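Minutes, Certhorpe Lane Residents' Meeting
April
Posted by the minutes secretary

We got going at ten past seven in the back room, later than planned, as the door code had been changed and I had the old one written on my hand. Apologies were read out. Last month's minutes went through with one fix — I had put the Cakthorpe footpath on the wrong side of the creek. Sorry, all.

Money first. We have $1,970 in the account, and the spring plant sale brought in $545 of that, which got a little round of applause. The bill for the new noticeboard was $507 and is paid. I asked if we could get a cheaper one next time and was told, kindly, that there had better not be a next time.

Then the long one: parking on Iltlow Street. I will try to be fair here because I got heated myself. The county wants to paint lines down the east side, and the people on that side would lose the spot outside their own front steps. The west side thinks it's a great idea (of course we do!). We went back and forth until almost eight and agreed to send in both views in one letter. I'm drafting it and will pass it around by Friday.

Next was the shared kitchen list. We talked about which small appliances to keep on it and who wipes them down after the soup suppers. Agreed that whoever cooks last cleans last, crumb tray included.
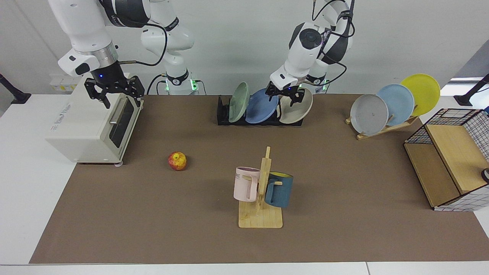 Item 5, kitchen list: toaster oven, cream-white, dark glass door.

Summer picnic. We're going with Núñez for the sandwiches again, as everyone still talks about the peppers. There were 78 people last year and we ran out of lemonade, so I've been told to order double. Games are still open. I put in a word for the sack race and got some groans, but it's on the list.

Any other business: the storm drain by the Cakthorpe turn is blocked again, and I'll call the county in the morning. Someone left a green umbrella under the coat rack and I have it at home.

Closed at 8:40. Next meeting is in the same room, and I'll send out the new door code beforehand.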